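Plokton stellt Simulationspaket für Reinigungsroboter vor

Virtuelle Badezimmer sollen das Einlernen von Handgriffen im Sanitärbereich verkürzen. Erste Lizenzen werden noch im Februar ausgeliefert.

9. Februar

Der Softwareanbieter Plokton hat ein Simulationspaket für die Entwicklung von Reinigungsrobotern ins Programm genommen. Es trägt den Namen Prunarik und richtet sich an Hersteller und Dienstleister, die Roboterarme in Bädern und Toilettenräumen einsetzen wollen. Das Paket enthält fertige Räume und Sanitärobjekte sowie eine Sammlung von Gegenständen, die sich darin ablegen und greifen lassen.

Nach Angaben des Unternehmens umfasst die Bibliothek zum Start 342 Objekte. Dazu gehören Toiletten und Waschbecken in verschiedenen Ausführungen, außerdem Flaschen, Papierrollen und andere Dinge, wie sie in Bädern herumstehen. Jedes Objekt hat eine hinterlegte Masse und eigene Reibungswerte. Armaturen und Deckel sind als bewegliche Teile angelegt und können einzeln gesperrt werden.

Die Räume selbst sind schlicht gehalten. Wände und Böden kommen in der Grundausstattung ohne Fliesen und ohne Dekoration aus, Texturen lassen sich nachträglich zuweisen. Plokton begründet das mit der Rechenzeit: Wer viele Durchläufe parallel startet, brauche zunächst vor allem saubere Geometrie.
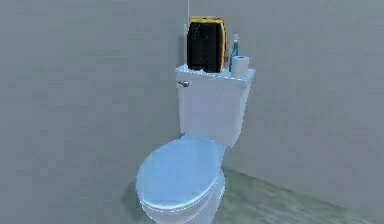 Toilette mit Sprühflasche und Papierrolle auf dem Spülkasten in der Simulation. Grafik: Plokton

Zum Lieferumfang gehören 30 vorbereitete Aufgaben. Sie reichen vom Abräumen einer Ablage über das Öffnen eines Deckels bis zum Abfahren einer Beckeninnenseite mit einem Tuch. Die Ausgangslage wird bei jedem Start neu gewürfelt, also etwa Position und Drehung der abgelegten Gegenstände und der Standort der Kamera. Wer eigene Aufgaben schreiben will, bekommt dafür eine Schnittstelle in Python und einen grafischen Editor. Der Editor läuft vorerst nur unter Linux.

Als schwierig gelten in der Branche vor allem enge Stellflächen, auf denen mehrere Dinge dicht beieinanderstehen. Verdeckt ein Gegenstand den anderen, muss die Steuerung entscheiden, was zuerst bewegt wird. »Auf einem Spülkastendeckel ist wenig Platz, und wenn der Greifer eine Flasche anstößt, liegt sie am Boden«, sagt Mohsin Usmani, der das Produkt bei Plokton verantwortet. »Solche Fälle wollen unsere Kunden oft hintereinander durchspielen können, ohne dass jemand daneben steht und aufräumt.«

Pilotkunde ist der Gebäudedienstleister Grerkano. Das Unternehmen hat das Paket sieben Wochen lang mit einem eigenen Roboterarm erprobt und die dabei entstandenen Bewegungsabläufe anschließend in einem Übungsraum am Standort Ifans nachgefahren. Zahlen zur Erfolgsquote nennt Grerkano nicht. Der Test soll fortgesetzt werden, dann auch mit nassen Oberflächen, die in der aktuellen Fassung nur über geänderte Reibungswerte abgebildet werden. Eine echte Flüssigkeitssimulation fehlt. Usmani zufolge wird daran gearbeitet, einen Termin gibt es nicht.

Überarbeitet wurde gegenüber der Vorabfassung die Darstellung von Materialien. Chromteile zeigen nun Glanzlichter, gemusterte Oberflächen wirken weniger flach. Für Steuerungen, die allein mit Kamerabildern arbeiten, ist das von Belang, weil spiegelnde Armaturen und gesprenkelter Stein die Erkennung von Kanten erschweren können. Mitgeliefert werden deshalb neben hellen Sanitärobjekten auch dunkle Varianten, darunter ein Standwaschbecken in Steinoptik mit zwei Griffen und einem Auslauf. 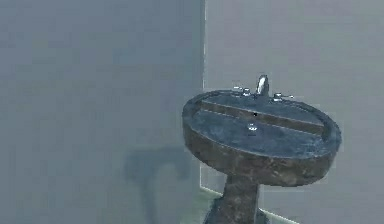

Preis und Verfügbarkeit

Eine Jahreslizenz kostet 3000 Euro je Arbeitsplatz. Enthalten sind Aktualisierungen der Objektbibliothek und Unterstützung per E-Mail. Hochschulen erhalten das Paket auf Antrag zu einem ermäßigten Preis, den Plokton im Einzelfall festlegt. Für Interessenten steht eine Testfassung mit einem Raum und eingeschränkter Objektauswahl bereit, die ohne Anmeldung geladen werden kann.

Die Modelle lassen sich in den gängigen Formaten URDF und USD ausgeben. Eigene Roboterarme können Kunden ebenfalls als URDF einbinden. Das Rechnen auf mehreren Grafikkarten wird unterstützt, muss aber in der Konfigurationsdatei eingeschaltet werden.

Ein zweites Paket mit Küchen ist in Vorbereitung. Bestandskunden sollen es zum halben Preis beziehen können.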